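Student project: robot arm spills the coffee beans when it moves them by spoon

Posted in: Robotics > School and university projects

spoonfeeder_22

Hello everybody. I am in a student team and we prepare a project for the Pesley course in robot learning, which must be shown in December. Our task is called "small kitchen". The arm must take a spoon, take coffee beans out of a glass cup, and put them into a mug. In a second part it must take the mug by itself and pour the beans into a white bowl.

We teach the arm by moving it with a second arm, and we record two cameras: one fixed beside the table and one small camera at the wrist. Until now we have 418 recordings of the spoon part. The training runs without error, and the arm finds the spoon quite well.

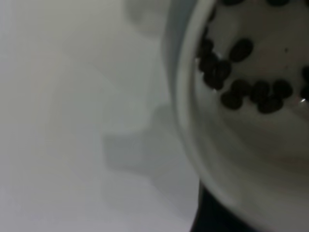

The problem starts when the spoon leaves the beans. In most attempts the wrist turns too early, the spoon becomes tilted, and part of the beans falls on the table between the glass and the mug. In my own recordings I did not do it like this, at least I believe so. We tried to train longer and it became a little worse. We also tried to make the movement slower in the software, with the same result.

My question is whether we should record much more, or whether something is wrong in how we record. We have access to the arm only 8 hours per week, so I would like not to waste them. The pouring part has the same sickness, but there the mug at least arrives at the bowl.

2 replies

northbench

More data always helps. Our team used 1,754 recordings and it was fine. Also check your calibration.

lentil_loop

I had almost the same task last year with the Yazdani kit (we used dry lentils, which are even worse, because they roll into the joints of the table). I do not agree that you must simply record more. With 418 recordings you have enough to see whether the method works. I would first look at the quality.

Please open a few recordings and watch only the wrist camera, from the moment the spoon goes into the beans. With us, three people had recorded and each one lifted the spoon in his own way. One went straight up, one went up and sideways together, and one shook the spoon a little before leaving. The model learned something between all of them, and this something was a tilted spoon.

The second point is the pause. A person who drives the arm often stops for a moment above the glass to think. If the model sees only the present picture, it cannot know if the pause is at its beginning or at its end, so it may turn the wrist at a wrong moment. 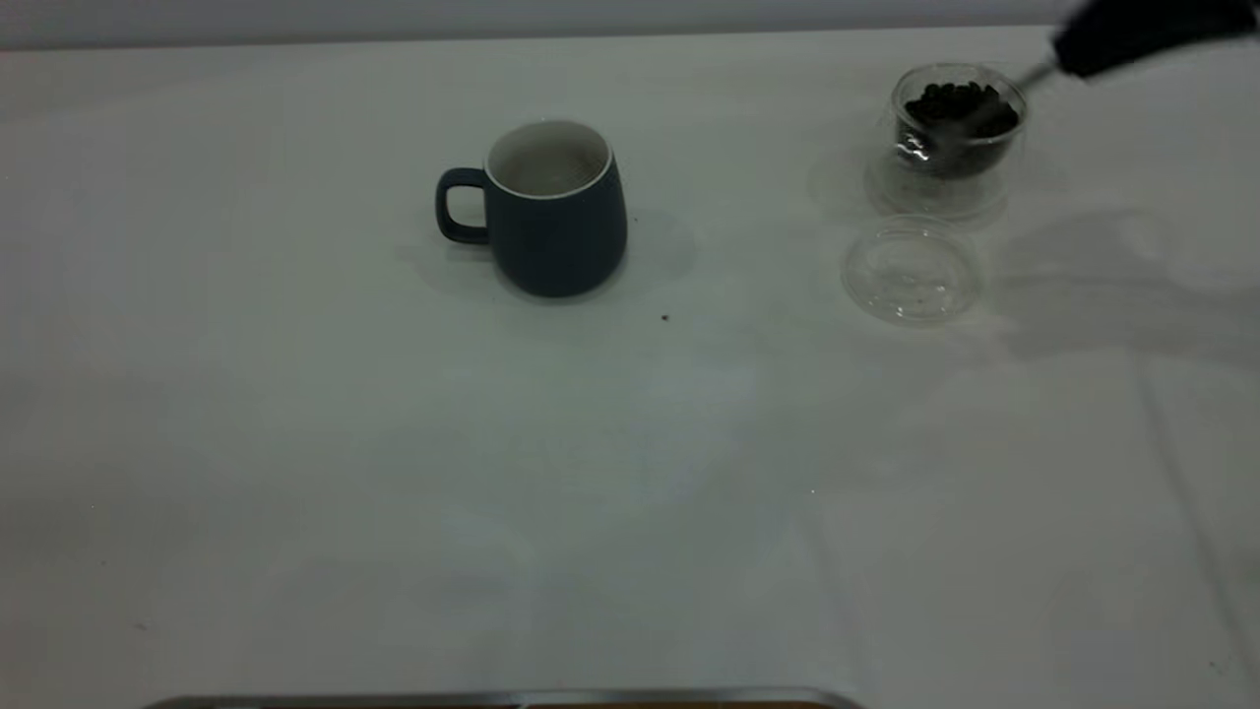
Do I have to throw away all the old recordings?

Keep them in a separate folder and train the first test only with the clean ones. We kept 11 of our old ones as a comparison and deleted the rest much later, when we needed the disk.

For the new recordings, I can tell you the order which worked for us:

1. Let only one person drive the arm for the spoon part. Another person can do the pouring.

2. Put the glass, the lid and the mug in a new position after each recording, but keep them all inside the view of the fixed camera. We had forgotten this and the arm always went to the same place, even when we moved the mug.

3. Lift the spoon straight up until it is well above the rim. Only after this go sideways, with the spoon level – it feels too slow when you do it, but it is right.

4. Record the work with the mug as its own task, with its own name. In our first version it was mixed with the spoon part, and the model sometimes went for the mug while the spoon was still in the gripper.
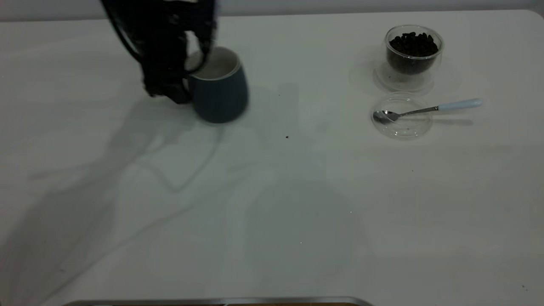

5. Cut the waiting time at the start and at the end of every recording. The Fistia viewer can do this for a whole folder, but make a copy before. It does not ask you.

6. Train, and then test with the same start positions each time, written on paper. Otherwise you will compare a lucky day with an unlucky one.

About the slower movement: if you slow the arm only at the test, the model sees other speeds than in the recordings. I would put it back to normal speed and drive more slowly when you record.

For the pouring I have less experience. We held the mug low over the bowl, and turned it in one movement without stopping. It was better with a few beans than with many.

spoonfeeder_22

Thank you for the long reply! I watched our recordings this evening, and you are right, it is me and my colleague. I lift straight and he goes sideways at once. We will make new ones with only me for the spoon, and I will write here what comes out. To northbench: thank you also, the calibration we did again at the start of the project, but I will check it one more time.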